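3.2 Cell setup and upkeep

The cell has two arms on one bench, facing the same way, worked from the head camera view. Setup was done by Menzies and Saarela, and most of the upkeep since then by Tennant. Notes below are condensed from the bench log – the full log is kept with the Lurov controller files.

Cables first, as they gave the most trouble. Each wrist bracket has its own black cable, plugged in at the bracket and run back along the outside of the arm. No clips past the last joint. We tried clips in August and the plug worked itself out after 18 cycles. Slack is now set by hand with the arm fully extended, then checked again folded. Figure 4 gives the head camera view with both wrists brought in to the center.
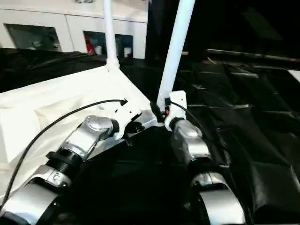

Black cloth was picked to cut glare into the camera, but it creases and the creases shine, so it gets pulled flat before each session. Not always done. Of 66 logged faults, 15 were put down to cloth, 12 to a loose wrist plug, the rest to software or not assigned.

Wrist swap is short. Power down, wait for the joints to settle, pull the plug, back off the collar, lift the bracket. Refit in reverse order. Collar hand tight only – Matheson overtightened one and it had to be cut off. After any swap the zero pose is re-taught, both arms, even if only one was touched. We skipped this once and lost a days data.

Coupling rings are wiped with a dry rag every week. No grease, it collects lint form the cloth and the lint ends up in the threads.

Figure 4. Head camera view of the cell, both arms extended, wrist brackets close together near the foot of the poles.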